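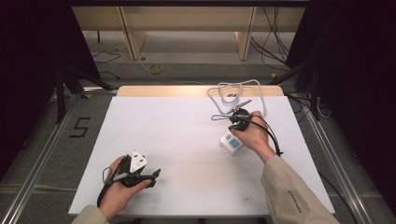 Cord and Plug Tips I Tested Before Believing

By Fidelina Bedoya
August 11, 2022
Filed under: Around the House > Electrical > Small Fixes

Every spring I get a pile of advice about cords, plugs and power strips, most of it passed along by people who have never tried it. I keep a folder. Last April I went through the folder with a notepad and a box of extension cords from the garage, and threw out a good half of it. What follows is the rest, with my complaints.

Unplugging everything at night

You've heard this will slash your electric bill. I did it faithfully for a whole billing cycle, crawling behind the couch like a raccoon, and I could not find the difference on the statement. Old TVs and cable boxes do draw power while they sit there. A lamp that's switched off does not. If you want to bother, put the TV corner on one switched strip and leave the rest of the house alone. I would still unplug the toaster and anything that heats up, but that's for safety and has nothing to do with the bill.

Bread tags as cord labels

Cute in photographs. Mine cracked or slid off within 7 days. A strip of masking tape folded over the cord into a little flag, with the name written in pencil, has outlasted every clever version I've tried. Write on both sides. Ballpoint smears, and marker bleeds through to the back.

Wiping plugs with vinegar

No. I don't know who started this one. Vinegar is wet and it's an acid, and neither belongs on a plug. If the prongs look dull, unplug the cord and rub them with a dry cloth. If they look burned or the plastic around them has gone brown, cut the plug off so the cord can't be used again, and throw the thing out. Then find out why it got hot. A loose outlet is the usual reason, and a new cord won't fix that.

Coiling over and under

My neighbor Vilém Polák insists on this. He coils one loop the normal way, then flips the next one underneath, and so on. I was ready to laugh at him, but his 43-foot cord lies flat when he throws it across the driveway and mine comes out looking like a telephone cord from my childhood. It takes practice. The trick is in rolling the cord between your fingers on every second loop - if you're wrapping it around your elbow you've already lost.

Don't run a cord that's still coiled up if you're using a heater or a big vacuum. The coil holds heat. I'd go further and say don't run a heater off an extension cord at all.

Toilet paper tubes for storage

Fine for phone chargers. For anything heavier the tube collapses, and then you have a drawer full of cords and cardboard. Use a hook on the wall.

Bending the prongs so the plug stays in

I was told this by a grown man at a yard sale. A plug that falls out of the wall means a worn outlet. Replacing one is a small job for an electrician, and no amount of bending prongs will make the outlet grip again. Same goes for snapping off the round ground prong to make it fit an old two-slot outlet - please don't.

Pull the plug, not the cord

Your mother was right. I have nothing sceptical to say about it.

Related tips
Do Dryer Balls Do Anything?
2 Ways to Unstick a Window That Work, and One That Doesn't
Baking Soda in the Fridge: A Second Look
Which Junk Drawer Organizers Are Worth Buying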